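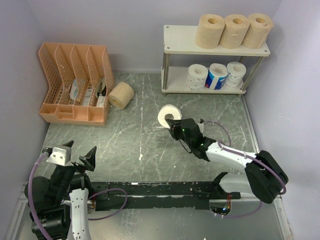 4.2 Handling rules for soft goods

The rules in this section apply to every shelf-restocking episode recorded at the Dratlow site. They were written after the first month of work, when it became clear that the general safety rules of the cell say very little about the goods. A paper roll is light and cheap, and an operator is easily tempted to treat it as a thing that cannot be damaged. For the quality of the demonstrations this is a mistake. A crushed core or a torn outer sheet changes how the roll stands on a board, and the next episode then begins from a condition which is not in the protocol.

We therefore divide the rules into three groups: approach, grasp and release. The full text of the Amissah protocol has 81 items, of which only those for deformable objects are discussed in this paper.
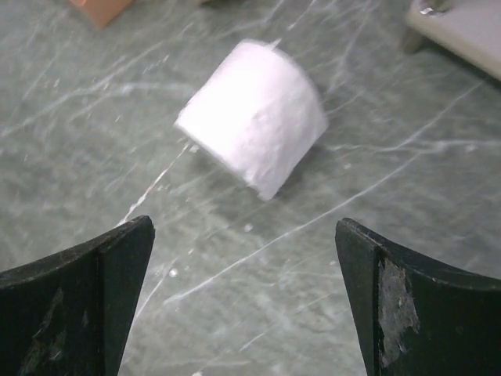
Approach rules are concerned with the last part of the motion before contact. The operator must stop, open the fingers fully and check that the object lies between the two tips in the wrist view. When a white roll is on its side and diagonal to the gripper, with the fingers still short of it, the wrist must first be turned to match the axis of the roll. Correction by pushing is not permitted – the roll can move away, and the operator will follow it with small movements that are difficult to learn from. The wrist view should also be used for inspection of the fingers. Places where the dark surface is worn down to a lighter gray are to be noted in the cell log before the session, and the finger is to be replaced when the worn place reaches the contact area.

Grasp rules depend on the type of packaging. For wrapped rolls the closing force may stay at the cell default. For unwrapped rolls the force is reduced to the lowest step at which the object can be lifted, and the grasp should be made across the body of the roll, with both tips at similar height. A fingertip in the core hole is accepted only for setting a roll upright on the work surface, never for carrying it to the shelf.

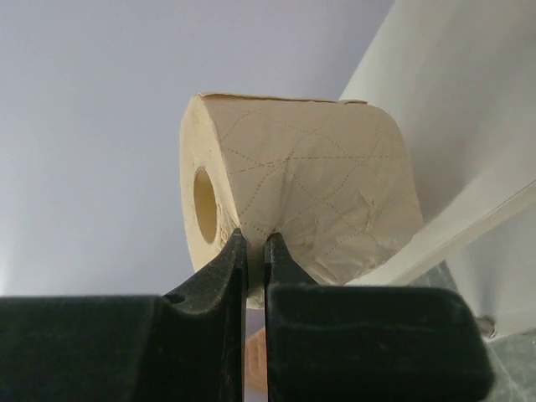 Figure 3. Unwrapped roll held from below. Paper is pinched between the fingers and the outer sheet is creased toward the right.

In Figure 3 the grasp would be marked "acceptable with remark" under our scheme. The core is open, so the roll can still be placed, but the pinched paper must be written in the remark field. We discussed for a long time whether such episodes should be removed. Finally we kept them, for the reason that a policy trained only on perfect grasps has no example of how to continue from a poor one. Of 501 episodes reviewed by the Distville group, 223 carried at least one remark of this kind.

Release rules are the shortest. The object must be supported by the board before the fingers open, and the arm must withdraw along the line of the last approach. If a neighboring roll is touched, the episode is continued and the contact is reported. The second arm stays in its parking position during release, unless the task sheet asks for both arms.

One limitation should be mentioned. The remark field is filled by the same person who operates the arms, and agreement between operators was not measured.

Search Brisadar papers All fields Go

Comments (3)

rig_notes: We use almost the same approach rule in our lab, but we allow one push. Did you compare?

Author: We did not compare. In our cell one push often became several, so we chose the strict version.

tmk: Is the list of all protocol items available somewhere? I could find only the deformable part.

Contact | Copyright Brisadar | Back to top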